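Clurnora Table Settings

README for the tabletop folder

Hello, and thank you for opening this before opening everything else. Clurnora is a collection of pictures of ordinary tables and the things people leave on them: lamps, cloths, cables, cups, the odd pair of scissors. Réka Pintér started it one February with her own kitchen table, and it has grown a good deal since then (her kitchen table is still in there, several times over).

What's in the folder

There are 245 pictures in this release, taken at 80 tables in homes and small workrooms. Of these, 204 have written notes to go with them. The rest are waiting for me to find a free evening, and I do apologize to anyone who was hoping for their favorite tablecloth.

The notes are plain text, one file per picture, and they use everyday words. We write "desk lamp" and "plug" and "plaid," and if we can't tell what something is, we say so or leave it alone. Vilmos Kiss went through the lighting notes and made them much easier to search, for which I'm very grateful.
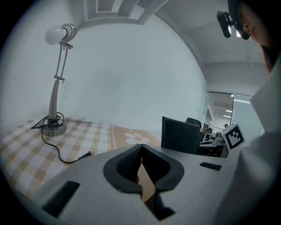 Desk lamp with a round white bulb on a plaid tablecloth, power cable loose around the base. Filed under "lamps" and "patterned cloths."

Patterned cloths turned out to be everybody's favorite part, mine included! A plaid in beige, tan and white is logged as "plaid, light," and if there's a border with a flower on it, the flower gets its own line. Please keep cloth and border separate when you add notes, even when it feels fussy. Cables are listed with whatever they belong to, and the plug is mentioned if it shows.

Folder names

lamps
cloths
cups_and_plates
paper_and_pens
mixed

A picture can be listed in more than one folder's index, but the file itself is only stored once. The older Clotov names (the ones starting with "ct") still work in the index and will stay for now.

Known gaps

Very few glass tables, hardly any outdoor ones. Lamp color words are uneven, with "silver" and "chrome" both in use for much the same finish. Corrections can go to Réka or Vilmos through the Fornbridge page.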